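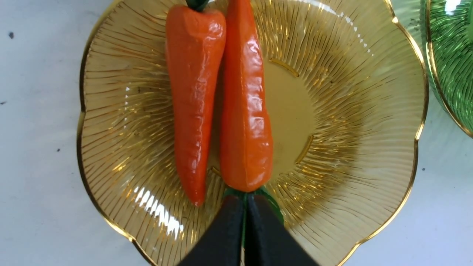
Section 4: Setting up the Penry hand-crank die cutter for embossing

Read this section before you run an embossing folder through the machine for the first time. It assumes you have already clamped the base to your table and fitted the crank handle as shown in the earlier sections.

What you need

The base plate, both clear cutting pads, the tan embossing mat and one folder. Card stock between 65 and 110 lb works best. The Salen folders that come in the starter box are thin, and the stack below is meant for them. For thicker folders see the note after step 6.

Steps

1. Turn the crank backward until it moves freely. Check that no scraps of paper are left between the rollers.

2. Lay the base plate flat on the feed tray with the printed side up.

3. Place one clear cutting pad on the base plate. Use the side with fewer cut marks. Deep cut marks can print through onto light card.

4. Cut your card so that it is slightly smaller than the folder. Open the folder, push the card up against the hinge and close it.

5. Put the folder on the pad with the hinge facing the rollers. Cover it with the tan mat. Leave the second clear pad off for now.

6. Push the stack up to the rollers and turn the crank at an even pace. You should feel steady resistance. Keep turning until the whole stack is out on the other side.

Note: Folders marked Skoradside on the spine are about twice as thick as the Salen ones. Replace the tan mat with the second clear pad for these.

Caution: Do not force the crank. If it stops, turn it back, take the stack out and count the layers. Two pads and the mat together are too thick for any folder we sell and may crack the roller housing.

Caution: Keep fingers, sleeves and ribbon ends away from the feed side while the handle is moving.

If the pattern is faint

Add one sheet of plain copy paper on top of the folder and run it again without opening it. Add a second sheet if needed. Do not go past 4 sheets. Misting the back of the card very lightly with water also helps, mostly with heavy stock. Wipe the inside of the folder afterward and let it dry open.

If the card tears

The card is too dry or the stack is too tight. Take out any shim sheets first. Vellum and foil card tear more easily than plain card and should be run once only.

Care of the pads

Flip the cutting pads end for end after each session so they bow evenly. A pad that has curled can be run through alone, curled side down. Store pads flat, away from heaters and sunny windows.

Replacement pads and mats are sold in pairs from the Skarnton store. Quote part 92 for the clear pads. The tan mat is listed on the same page.

Text revised 27 October 2019 by Arwel Gwynne.

We use cookies to remember your basket and to see which pages are read. By continuing to use this site you agree to this. Accept / Settings

Comments (3)

papermoth
Step 5 fixed it for me. I had the hinge facing out and the card kept sliding.

Dell R.
Does the thick folder stack work with glitter card? Mine left glitter all over the pad and the pattern is only half there.

Arwel Gwynne
Dell, put a sheet of copy paper inside the folder on the glitter side. The pattern will be a bit softer but the pad stays clean. Leave the clear pads as they are in the note.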